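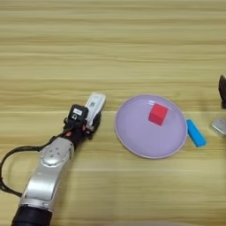
Re: [hurkley-arms] Left arm stops short of the plate

Chaiwat Ratanaporn wrote on 2020-05-31:
> We lost the left arm again on the Prultby bench. It reaches for the
> red cube on the plate, stops short, and the log gives code 171. The
> joints hold position but take no commands until we cut the power.
> It failed on 9 runs out of 500. Is this the cable, or the new
> Skutance build?

Hello Chaiwat,

We had the same code in the middle of May, on the older build, so I would leave the software alone for now. In our case the connector at the wrist had worked partly out. When the arm stretched, the loop of cable pulled on it and the controller dropped the link.

Please don't reach in to move the cube while the arm is holding. We found that one of ours came back on its own after seven seconds and finished the move. Press the stop first, then go near the table.

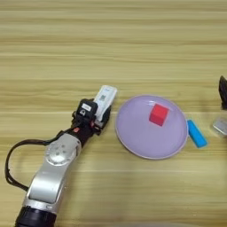

Tsai added that the stop has to be the hard one on the wall, as the button in the software does nothing once the link is down. I checked this on our bench and it is correct.

To test the connector, jog the wrist slowly to full reach with the speed at its lowest and watch the link counter. If it climbs, refit the plug and clip the cable further back. Do both arms while you are at it. We only did the left one and had to open everything up again for the right. 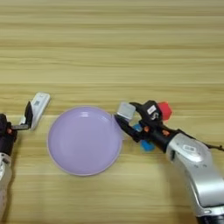
Both arms at the plate, white cube in the right gripper.

Send me the log from the last failed run if the counter stays flat.

Apolline Lacroix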